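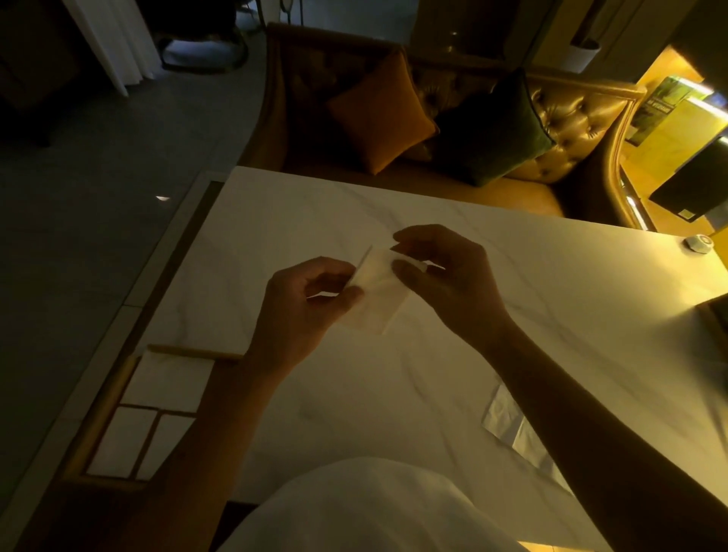

Slide 4: napkin fold, both hands, marble table

Okay, so this is the part I've been wanting to get to all morning! Thin, floppy things are where our policies used to fall over. A cup keeps its shape when you grab it – a napkin doesn't, and the two hands have to agree with each other the whole way through.

Rungnapa's idea was to stop predicting the cloth and predict the hands. We take head-view video of people handling paper, track both thumbs and the fingertips, and train Vokidham on how the gap between the hands changes. 400 clips, 14 tasks. (Pause. Let them read the table.)

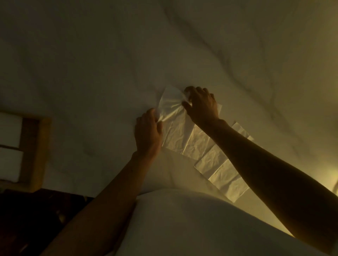
Tissue is harder again, and I love it for that. It wrinkles toward wherever you pinch, so the wrinkles tell you where the pull is going. Once we gave the model that cue, success on unseen paper went up to 74 percent – same arm, same grippers, no extra robot data.

Mention Rupert's ablation here. Without the left hand in the input, most of the gain goes away.

If someone asks about lighting: yes, dim rooms still hurt us. Backup slide 14 has the plot.

Next: Grindby results.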